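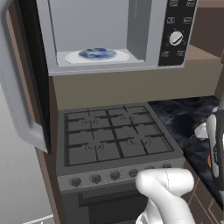
Plate on the turntable, gas range underneath.

# Everyone in my house eats at a different time. How do I keep dinner decent?

**slowpokesupper** · Home cooking and meals · viewed 1562 times

Hi all, I've been reading this board for ages and finally have something to ask, so please bear with me because I do tend to go on.

We moved to Nurkier in February and our evenings have been upside down ever since. My youngest wants to eat the minute she's off the school bus. My older one has swim practice over in Gratosmont and comes home starving, well after dark. My husband is on the late shift at the Fokex warehouse and walks in when I'm already brushing my teeth. I eat somewhere in the middle, usually standing up, which my mother would have had words about!

I love to cook and I don't want to make dinner over and over again. So I cook once and everybody warms up a plate. The trouble is that by the third plate it's all pretty sad. The chicken is rubbery, the rice has gone hard at the edges and is still cold in the middle, and anything green turns the color of an old army jacket. My husband never complains (bless him) but I've noticed he's been having cereal.

What do you make that holds up? And how long can I leave a pot sitting out on the stove for the next person before I really shouldn't? My grandmother left hers out all evening and we all lived, but I'd like to do better than that.

**beanpotbetty**

Oh, I could have written this myself when my three were in school! You have my sympathy, and I promise it gets easier once you stop fighting the schedule and start picking dinners that suit it.

The biggest help for me was giving up on plain chicken breast on weeknights. There's nothing in it to keep it soft the second time. Thighs in gravy, pork shoulder, meatballs in sauce, chili, lentil soup, any kind of curry, all of those are as good at bedtime as they were at suppertime, and a few of them are better. I used to buy the braised pork from Đàm, the little takeout place by my old apartment, and it was so good reheated that I finally taught myself to make something close. It's fattier than what I was used to cooking, and I think that's most of the secret.

For rice, sprinkle a spoonful of water over the plate, cover it with another plate turned upside down, and heat it on medium power for longer than you think. Then let it sit a minute before you lift the lid. Spread the food in a ring with a bit of a gap in the center and you won't get that cold spot.

Greens I don't reheat at all. I keep them raw or barely cooked in a bowl in the fridge, and each person drops a handful into a hot pan with butter and salt when they get in. Even my son could manage that, and he once set fire to a bagel.

As for leaving the pot out, the usual rule is 2 hours at room temperature and then it goes in the fridge, and less than that if your kitchen is very hot. Ladle it into shallow containers so it cools quickly. A full 64 ounce tub of chili stays warm in the middle for an awfully long time, so I split mine up.

**tunafishtom**

slow cooker. set it to warm. done

**slowpokesupper**

Thank you both! Tom, I do have one, it's under the sink behind the big roasting pan and I keep forgetting about it. Betty, I tried the upside down plate last night and the rice came out soft right to the middle. I did the thighs in gravy too and there wasn't any cereal eaten. One more thing below, if you don't mind.

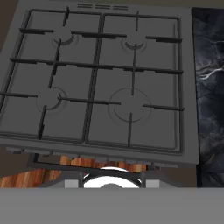 **slowpokesupper**

Can I put soup in the slow cooker on the warm setting straight from the fridge, so it's ready when my husband gets home?

**beanpotbetty**

Heat it on the stove first until it's bubbling, then pour it into the slow cooker and switch it to warm. The warm setting is made for holding food that's already hot, and it brings cold soup up much too slowly to be safe. If you'd like to skip all that, leave his portion in the fridge and let him heat a bowl when he comes in.

**oatsandends**

Adding a little something, though Betty has covered most of it. Keep pasta and sauce apart! I store the noodles with a drop of oil and dunk them in boiling water for a few seconds when somebody wants a bowl. Same idea for tacos, with the filling in one container and everything crunchy in another. We also put masking tape on the lids with a name on each, after my brother ate everyone's enchiladas at one sitting and said he thought they were all his.

Potatoes are good for this too. Bake a tray of them early on, and the late people can cut one in half and crisp it in a skillet, cut side down, with whatever's left of the chili on top.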